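Reviews > Grippers and Hands > Flistel Two-Finger

Print this page | E-mail this page

I wanted to love the Flistel gripper, and most days I do! Ya-wen Shek talked me into it in May, and it went onto our KUKA arm in an afternoon. What spoiled things was a fault that took us ages to pin down – the fingers let go without being told to, always low over the tray, and the log showed nothing at all. 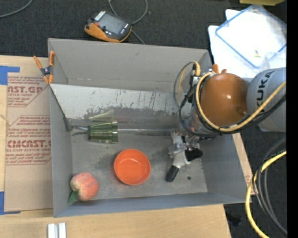
The Flistel on our arm, with the peach, bowl and cup.

Flistel blames cable strain, and I think they're right. When the wrist turns far over, the lead tugs at its plug and the power dips for an instant. Up to 300 cycles would go by without trouble, and then down went the bowl. I'd call that a safety matter too, so please keep your hands out of the tray while the arm is live.
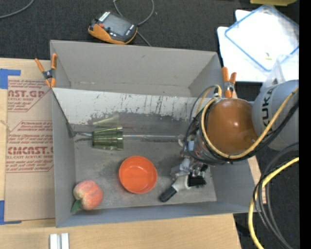
Does the Skultden adapter cure the dropouts?
It has for us, over 600 cycles so far, as long as you leave plenty of slack at the wrist.

The adapter should come in the box, if you ask me, and the manual gives cable routing all of two lines. Still, it's a kind, gentle grip on soft fruit, and I'm keeping mine.

Vitória Leitão, October 31, 2018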